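Windico open day, who went?

Started by plainbearing

plainbearing wrote:
Went to the Windico open day on Friday with my brother-in-law. It was in the back half of their building, past the packing line. They had three stations going. One was a palletizer, one was the bin picking cell they always bring out, and the third was a two-armed setup with hands, working at a table with a plate and some fruit. That last one had the biggest crowd, 40 people at one point, and you had to wait to get near the rope. Did anybody else make it?

torque_wrench_ted wrote:
I was there from 10 until lunch. The palletizer was the only thing I'd spend money on. I don't see the point of putting an apple on a plate. A suction cup and a cheap arm would do that all day.

plainbearing wrote:
A suction cup would do the apple. I don't think it would do the plate, then a spoon, then a rag. The guy giving the talk, Benedikt Berchtold, said the fruit task is the one they teach first to new operators. He didn't claim it was a product.

Marla_K wrote:
We came for the 2:00 talk. My daughter asked him how many times they had run it and he said 220 that month, counting the bad ones. He also said they don't reset the table to the same layout every time, so the fruit gets moved around between runs. I liked that he answered her like she was a customer.

torque_wrench_ted wrote:
220 runs is nothing. Our line does 1000 picks before first break.

gusset wrote:
Ted, your line does the same pick 1000 times. Different job.

torque_wrench_ted wrote:
Sure, and it's the job people pay for. I asked one of the Jirnora people what the two-arm station costs and he said they were "still working on pricing." I've heard that for years. Jirnora supplies the control software, by the way, if anyone was wondering why they had a booth.

oldservo wrote:
Does anyone know if both arms get used? When I walked by, the right one was just holding still. I only stayed a few minutes because parking was a mess.

plainbearing wrote:
Both, depending on the task. In the fruit one I watched, the left arm did the apple. They have a bottle task where one hand holds and the other turns the cap, but I missed it. Marla, did you see that one?

Marla_K wrote:
Yes, it came after the talk. It took two tries. The handout says there are 16 tasks in the set, but they only showed four. I can scan the handout if people want it.

oldservo wrote:
Please do. And if anybody has pictures of the hands up close, I'd like to see them. I'm mostly curious about the fingertips.

plainbearing wrote:
Two from the fruit station. You can see the tips pretty well in the second one — they come to a rounded cone on the lower fingers.

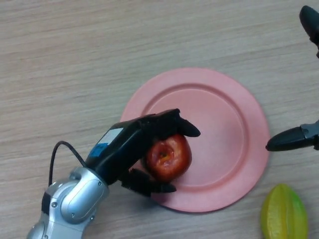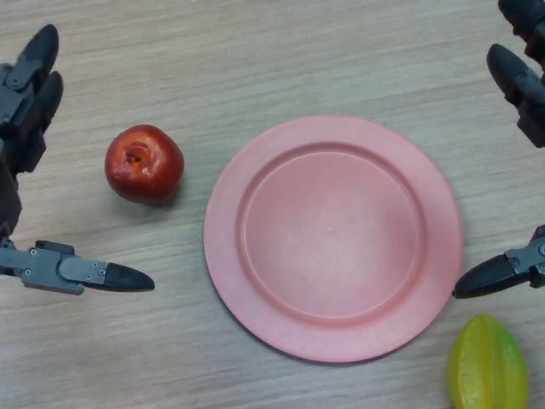

Fruit station at the Windico open day. Apple, pink plate and star fruit on the table.

oldservo wrote:
Thanks. Those lower fingers are longer than I expected. I see the row of bolts on the metal plate too, so maybe the tips can be swapped.

torque_wrench_ted wrote:
Nice hardware. Still buying the palletizer.

Marla_K wrote:
Handout is scanned. I'll put it in the files section tonight.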